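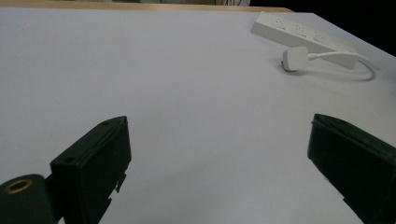
My sister says you can't run a whole house off one outlet in the front room, and she's probably right, but she isn't the one living in Nesthorpe with an electrician who stopped answering in September.

So, 4th January, first proper day back, and I spent it deciding what gets to be plugged in. Kettle, obviously. The heater only when the kettle's off (I forgot once before breakfast and the whole place went quiet and dark, which was a very lonely moment with a half-made coffee). I did get the Annamalai box open finally! It's the lamp I ordered before Christmas, and it came with a foreign plug and an adapter that falls out if you breathe near it. Two dollars' worth of plastic standing between me and reading in bed.

The post came late. The Pandero people want 200 to come out and look at the wiring, just look, and then they'll send a quote. I read the letter standing up with my coat on and then I read it again sitting down with my coat on.

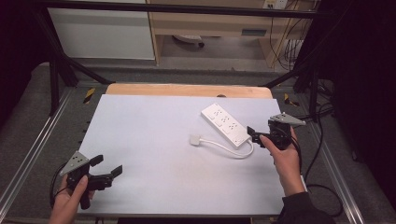 Somebody on the street group wrote back that I should forget Pandero and try Zaltano, because they did her whole upstairs and even swept up afterward. She also said to ask for the fuse box first and leave the pretty stuff for spring. I had been dreaming about sconces, so that stung a bit. Called Zaltano after lunch, got a recording, left a message that went on way too long and included the part about the coffee.

Then soup, then an hour of moving the bookcase to find out what's behind it (another outlet, painted over, thanks a lot to whoever did that). Put the bookcase back. Moved it again because it was crooked. 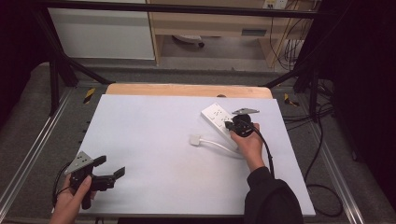 Power strip, plug and cable on the white board.

It's 19 degrees out tonight and I'm under both blankets with the heater on and the kettle off. Must buy batteries for the flashlight tomorrow, and more soup.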